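Walk-through notes for the rental at 227 Endale, July turnover. Bontu asked me to write my comments next to the boxes this time instead of calling her from the driveway, so here they all are. I went top to bottom, starting at 9:30 and finishing with a very late sandwich.

Key: **[x]** fine, **[~]** fine for now, **[ ]** needs doing before the next family gets the keys.

## Outside and entry

- [x] **Front steps and handrail.** Solid! I leaned my whole weight on the rail and bounced a bit. Ottar's new bolts are holding up great.
- [~] **Porch light.** Works, but the cover has a summer's worth of moths in it. I emptied what I could reach.
- [ ] **Side gate latch.** Still doesn't catch unless you lift the gate and shove. If we're going to advertise a fenced yard to people with toddlers, the gate has to shut by itself. Innes has the part, he just needs a free morning.
- [x] **House number readable from the street.** Yes, even with the hydrangea doing its thing.

## Kitchen

- [x] **Stove anti-tip bracket.** Pulled the range forward and checked, it's hooked in properly. Please don't skip this one when you do your own round, it takes a minute.
- [x] **Fire extinguisher.** Needle in the green, pin in, hanging on the bracket by the back door where it belongs.
- [ ] **Under-sink cabinet lock.** The magnet one has come unglued again (third time, I think?). Dish tabs and drain cleaner are in there, so I moved both up over the fridge. I'd like to try the screw-in kind and stop fighting with adhesive.
- [~] **GFCI outlets.** Both trip and reset. The left one is stiff and you have to really mean it.
- [x] **Hot water at the tap.** Let it run a couple of minutes and checked with the thermometer. 117 would have made me happy, and I'd have taken 120, but it read 141! That is way too hot for little hands, so I turned the heater down, went and did the upstairs, and came back. It's under 120 now, and I'm only ticking the box on the second reading. Mihret, can you test it again before check-in? These dials drift.

## Bedrooms

- [x] **Smoke alarms.** All chirped, all loud, my ears are still ringing. New batteries in the small bedroom.
- [x] **Carbon monoxide alarm, hallway.** Tested OK. The replace-by date on the back is a good way off.
- [ ] **Tall dresser, back bedroom.** Not strapped! It was strapped in the spring, so I'm guessing somebody moved it to get at the outlet and never put the strap back. Top drawer out plus one climbing kid and over it goes. Sudheer has a bag of anchors in the garage, and I've left a sticky note on the dresser so we don't forget.
- [~] **Window stops.** Present on every upstairs window. One in the front room is loose, and I hand-tightened it.
- [x] **Blind cords.** All cordless now. Good riddance.
- [x] **Crib.** Slats tight, mattress snug, no missing hardware. I shook it like a madwoman.

## Bathroom

- [x] **Non-slip mat.** New one, suction cups all there.
- [ ] **Medicine cabinet.** Previous guests left half a bottle of cough syrup. Tossed it, but the cabinet itself needs a latch.
- [~] **Floor by the tub.** Grout is thinning in the corner. Not dangerous yet, just ugly.

## Toys and small stuff

This section is new and I'm pretty pleased with it. The toy closet grew by accident, mostly from donations and things left behind, and until now it never got checked at all. My rules are simple: look for cracks, look for batteries without a screwed-down cover, and open anything that opens.

- [x] **Wooden blocks.** No splinters.
- [ ] **Musical book.** Battery cover screw missing. I took it home with me.
- [~] **Containers with lids.** Open every one and see what's been stashed inside before it goes back on the shelf. Check that the hinge isn't split, and run a finger along the rim for sharp bits.
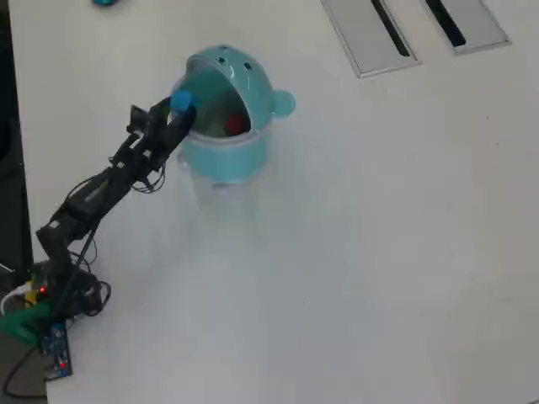

*Teal animal container, lid open, with a small red item inside.*

- [x] **Stuffed animals.** Washed, eyes tugged on, seams OK.
- [ ] **Ride-on truck.** One wheel wobbles. Innes again, sorry Innes!

## Still to buy

- Screw-in cabinet lock for the kitchen, plus a latch for the medicine cabinet
- Grout, whatever color matches (I have a chip of the old stuff in my purse)
- A spare strap kit for the dresser

Sudheer, the lockbox code is still 151 and then the pound sign, and I really would like us to change it before the next booking. I'm back over there once the gate is fixed, and I'll redo only the empty boxes. If you spot something I walked right past, write it in under the room it belongs to and put your initials by it.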